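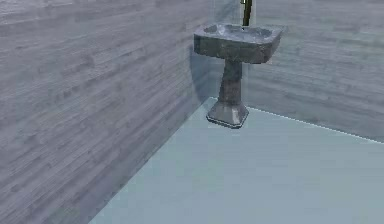
Our project is about the use of water in shared student houses, and how much of it the students believe they use. We chose this subject in February, after the residents of the Tremblay house in Pilmont received a water bill which was much higher than the year before. In most rooms of that house there is a washbasin, and it is easy to forget it when people speak about saving water, because they think first of the shower. A pedestal sink in the corner of a room, with a shallow bowl and a thick rim, looks like a small thing. But the residents use it for teeth, for shaving, for cups and sometimes for socks.

Method

We prepared a questionnaire with 9 questions and gave it to the residents of two houses, Tremblay and Warnier. We received 38 answers. Our teacher, Diane Morin, advised us to ask first for a guess and only later for the habits, so that the second part would not change the first. We also asked for permission to read the water meters every Tuesday evening. In Warnier the meter is behind a locked door, and two readings are missing for this reason.

Results

Of the 38 persons, 30 answered that the shower uses the most water in their day. 25 said that they close the tap while they brush their teeth. We could not check this, and we think that the true number is lower – people like to give a good answer to such a question.

The weekly use in Tremblay was higher than in Warnier in each week where we had both readings. We expected the opposite, as Warnier has the older pipes. One possible explanation is the laundry room. The residents of Warnier have no washing machine and they go to the launderette Solivum, so this water does not appear on their meter. We noticed this only when the readings were nearly finished, and it makes the comparison of the two houses weak.

Difficulties

Some residents did not understand question 4, in which we asked for the water used "per occasion". We should have tested the questions with a few friends before. If another group continues this work, we recommend to ask also about cooking and dishes, which we left out.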